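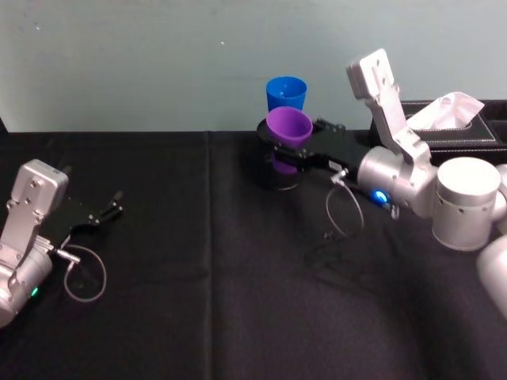 Has the permissions audit kept to the schedule agreed with the Burkanard Fund?
The audit of the clinic's mobile applications is on schedule, and the second stage closed in November with one item carried forward.

Progress to date

The grant supports a review of the software that staff at the Pikelham and Dernau clinics use on work phones. The central question is which applications hold permissions they do not need, and what patient or location data could leave the device as a result. At the start of the period the inventory stood at 400 installed applications. After duplicates and retired versions were removed, 363 remained in scope, and all of these have now been checked against the permission baseline.

Five applications were found to request access to stored files without a clear purpose. Three of the suppliers have issued corrected versions, which were tested and released to staff. The remaining 2 have been blocked on managed phones until the suppliers respond. One of them, a shift-booking tool, is used daily at Dernau, and the clinic has returned to telephone booking in the meantime. This has caused some complaint, and we have asked the supplier for a firm date.

Device management

Enrollment of phones in the Palacios management console is complete at Pikelham. Dernau is behind because older handsets could not accept the current profile and had to be replaced from the clinic's own budget – a cost that was not foreseen in the original proposal. No additional funds are requested. 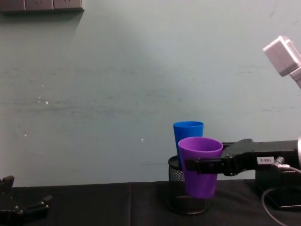 Staff guidance on phone security was rewritten during the period and is now in use at both sites. The earlier version ran long and was seldom read. The new one covers screen locks, update prompts, lost devices and the use of shared charging points, and it applies in every room where work phones are handled, down to a plain one with a black cloth on the table, a mesh holder standing on it and scuff marks along the wall. Phones may not be left unattended in such rooms, even when locked. Short briefings were held on Thursday mornings, and attendance at Dernau was lower than planned on account of shift patterns. A repeat session is being arranged.

Remaining work

The next stage will examine how applications handle photographs taken for wound care records, including whether location details are removed before upload. Test accounts have been requested from the records supplier and had not been received when this report was prepared. If they arrive late, the test work will be moved behind the review of backup settings, and the final reporting date will not change.

Spending is within the approved budget. The expense statement is submitted separately.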